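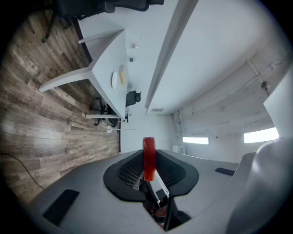
Bralley Long Table, White
Item no. 3334

The Bralley is a long white table for offices, meeting rooms and shared work areas. It stands on splayed legs and takes chairs at the ends as well as along the sides. Any standard office chair on wheels will fit under it.

Top: white, wipe clean
Legs: white, screw-on, tool included
Assembly: two people, one hex key
Delivery: flat, in 4 cartons
Price: 504, delivery extra

Care
Wipe the top with a damp sponge and a little dish soap. Dry it with a cloth. Do not use scouring powder or the rough side of a kitchen pad. Put a plate or mat under hot cups. Tighten the leg screws again after the first month of use.

Floors
Felt pads are supplied for wood and wood-look floors. Stick them on before you turn the table upright. Spare pads are item 243, sold by the sheet.

Orders
Stock is held at the Witeck warehouse. The next delivery is due 26th July. For orders of more than one table, write to Rozália Beneš at the Stunolell sales desk and include your floor number and elevator size.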